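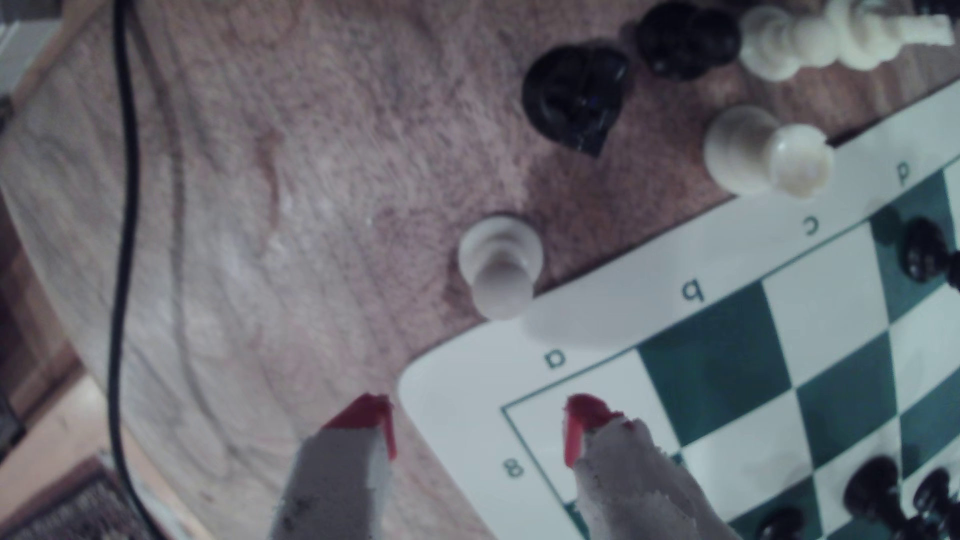

Open afternoon at the Lanau workshop: notes and comments

Brenen_Office
Members are thanked for attending the robot demonstration in March. The session ran for 2 hours and 28 visitors signed the book. The task was the return of chess pieces from the carpet to the board, with black and cream pieces lying off the board at the same time. Robel Seyoum led the session and Nuria Workneh took questions. Comments are invited in this thread.

gebretsadik_r
I am grateful to the organisers. May I ask why a carpet was chosen? A pawn has a small base, and a hard table would have given a fairer trial of the grip.

N_Workneh
The carpet was our decision. Homes have carpets, and we wished visitors to see the work under those conditions. The red fingertips have angled faces, and a cream pawn close to the margin of the board is a useful test of how near they may come without moving the board itself.

Sosia
I must disagree in part. A roll-up vinyl board shifts easily, so two difficulties were being tested together. Visitors could not tell which of them caused a delay. I would ask that a rigid board be used next time - at least for the first half.

gebretsadik_r
I support the request for a rigid board. The knights also deserve a separate turn, as their shape is quite unlike that of a pawn.

R_Seyoum
Both points are noted. I would prefer to keep the vinyl board, which is what most clubs own, but we can run the two boards one after the other. The arm was limited to 180 seconds for each piece, and that limit will remain.

Sosia
That would be acceptable. Will the times be published?

Brenen_Office
The times will be placed on the notice page once Ms Workneh has checked them. Requests for places at the next session should be sent to the office by post or left at the front desk.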